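About Us

Welcome, and thanks for stopping by! We're Rurkix, a small company that sets up robot work cells and then (this is the part we care about most) keeps looking after them long after the crates have been unpacked. Our shop is in Vulholm, upstairs from a bakery, and if you come before 9 in the morning you'll get the smell of bread for free.

Lăcrămioara Husar started the company after years of fixing other people's machines. She kept finding the same troubles: a cable pulled tight at the wrist, a table that had crept a hair to one side, a gripper that closed a little crooked and had been blamed on the software for months. She thought there ought to be a shop that would simply go around and take care of these things, and so there is one.

Most of what we do is easiest to explain with our own practice cell, which we call Bălan. It's one arm, one gripper and a white table with a toy kitchen on it, and every new person at Rurkix learns the trade there. We've logged 1,410 hours of running time on it, and it gets the same care as any cell we look after for a customer.
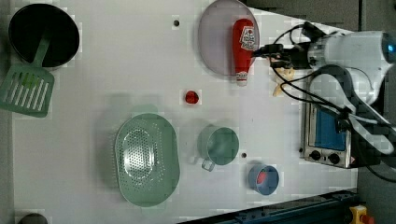 How we set up a cell

We start with the table, always. It gets leveled and bolted down before anybody so much as plugs in the arm. Then come the cables, which we route along the arm with enough slack for the wrist to turn all the way in both directions. We move every joint slowly by hand control and watch the loops the whole time. It's dull work and we love it.

After that we check the emergency stop, and then we check it again with a different person pressing the button. Only then do we put things out to pick up. We like a mix of shapes, soft and hard, flat and round, and we lay them out a bit untidily on purpose, the way a real kitchen would be.

Next we look at the fingers. We bring the gripper down over something soft, stop with the fingers open, and look through the wrist camera to see whether the gap on each side is what we expect. If one finger is closer than it should be, we go back to the mounting screws and start over.

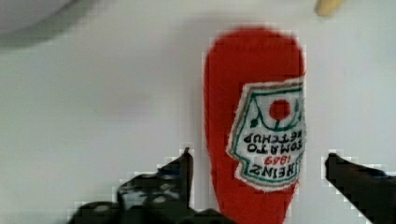
Open fingers on either side of the plush ketchup bottle, seen from the wrist camera.

How we look after it

Every cell gets a logbook, a real paper one. We wipe the fingers, look over the cables and check the table bolts every 300 hours, and at 825 hours Bălan had its first full teardown of the gripper. Lăcrămioara still has the old finger pads in a jar on her desk and will show them to you if you ask (or if you don't).

We also keep an overhead view of the table and compare it with the one from setup. A camera bracket that has slipped is much easier to spot that way than by squinting at the bracket.

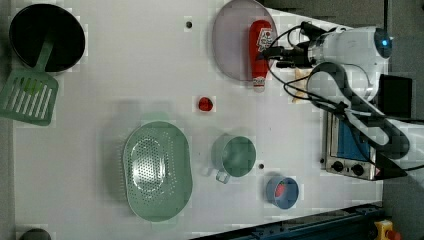
Our service software is called Fluronness, and it does little more than remind us which cell is due for what and keep our notes in order. Customers can read everything we write in it, including the grumbling.

We'd be glad to have you visit. Drop in any afternoon in February, when things are slower, and we'll put the kettle on and let you drive Bălan for a while. The door is on the side street, up 2 flights, and the bell sticks, so lean on it.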